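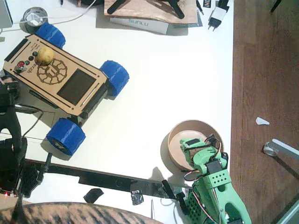

On the white table, January 2019.

Second day on the boiler. Pressure was at 0.6 bar when I came down, against 1.4 last night, so the loss continues even with the pump off. Topped up to 1.4 again through the filling loop and closed both valves by hand, quarter turn past where they feel shut. Wrote the reading on the masking tape next to the gauge. The tape now has six readings and is running out of room.

The kitchen was 62 degrees before breakfast and the back bedroom colder than that. I did not measure the back bedroom. Door kept closed, towel along the bottom.

Went through the radiators in order from the far end of the loop. The hall one is hot at the top and lukewarm at the bottom, so sludge. The living room pair are even. The bathroom one had air in it, a long hiss and then brown water into the cup. The bleed key from the Risard set has rounded its corners and slips on anything tight. The older brass key is better but I had put it in the tin with the picture hooks, and that took a while to find.

No damp on any visible joint. Ran dry tissue around every valve tail and both ends of each radiator. One faint mark at the landing valve, greenish, old, dry to the touch. Wrapped a fresh piece of tissue around it with a rubber band and will look in the morning. If the water is going somewhere it is either under the hall floor or out through the relief valve. Tied a freezer bag over the end of the relief pipe outside. Fingers stopped working after a minute out there.

The expansion vessel is the other candidate. Pressed the pin on the valve and got nothing, no air and no water. The Gimeo manual wants the vessel charged to 0.75 bar with the system drained down, page 31, with a drawing that does not match my unit. The filling loop is on the left in the drawing and on the right in the cupboard. The fault table lists 403 as low pressure and 504 as a sensor. I have had the first one four times and the second one once, on Thursday night, and it cleared on reset. I am treating the second as noise until it comes back.

Bicycle pump: the fitting goes on but the gauge on the pump starts at 2 bar and is no use below that. A car tire gauge would do. Kioko has one listed, closed today, opens at eight.

Gas meter read morning and evening. The difference was a little higher than yesterday, expected, as the burner ran longer to make up the night. I have started a column for outside temperature too, taken from the thermometer on the north wall at the same time as the meter. Five rows so far. Too few for a line but the direction is plain enough: each colder morning costs more than the last one did. The thermometer reads two degrees high against the kitchen one when they sit side by side, and I have corrected for that in the column and noted the correction at the top of the page.

Afternoon spent on drafts, being the part that needs no water. Held a lit incense stick along the window frames. Front left is good. Front right pulls the smoke in hard at the lower corner, where the old foam strip has gone flat. Cut out the foam and put in the rubber strip, the P shape, 9 mm. The window now needs a push to latch. The letterbox flap also leaks but the brush for it was on the Bultard order and has not come. Stuffed a sock in it for now. No mail until tomorrow in any case.

The loft hatch is worse than any of the windows. There is no seal at all, only paint on paint. Measured the rebate at 11 mm by 20 and added strip to the list. The insulation up there has been pushed back from the eaves on one side, probably when the cable was run, and I rolled it back out with the broom handle – leaving the gap at the edge for air, as it should have. Mask on. Still coughed through dinner.

Soup, bread, the last of the hard cheese. Ate it near the living room radiator.

Evening reading at the boiler: 1.1 bar at seven, 1.0 at nine. A slower fall than last night, when it lost the same in half the time. Either the topping up has pushed something into the leak or the valve I tightened was passing. The freezer bag on the relief pipe had a spoonful of water in it. Marked the level with a pen and tied it back on.

List for tomorrow: tire gauge. Loft strip. New tape for the readings. Bucket and hose for the drain point, check the hose fits before opening anything. Look at the tissue on the landing valve first, before the heating comes on and dries it.

Set the timer back to five thirty and turned the hall radiator down to two. Outside it was already below freezing at ten, clear, no wind. Extra blanket from the chest.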